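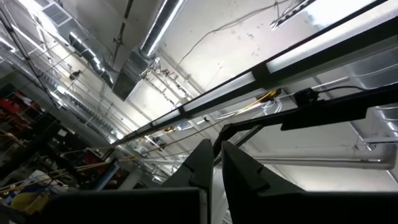 A long light fixture with bright white panels runs across the ceiling.

Lerkwood came from a goal down to beat Lacson 2-1 in their preseason friendly on Saturday, with substitute Kobina Amegashie scoring the winner in the 72nd minute.

Lacson took the lead after 15 minutes when Amado Tiongson headed in a corner from the left. They had the better of the first half and nearly added a second just before the break, but Noel Aquino's low shot came back off the post.

Lerkwood head coach Edgardo Sarmiento made four changes at halftime and his side looked sharper right away. Captain Luis Dandari was not among those replaced, and he tied the game with a free kick from the edge of the box.

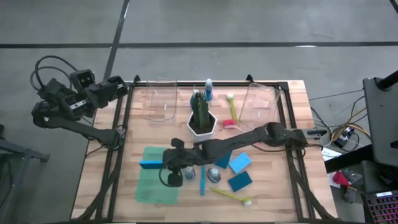
Amegashie, who signed in June, then ran onto a long pass and slipped the ball under the goalkeeper. Lacson pushed for an equalizer and won three late corners without getting a shot on target.

"We were slow to start and we have to fix that before the league opens," Sarmiento said after the match.

Attendance was 465. Lerkwood play one more friendly, away to Fotex, before their first league game.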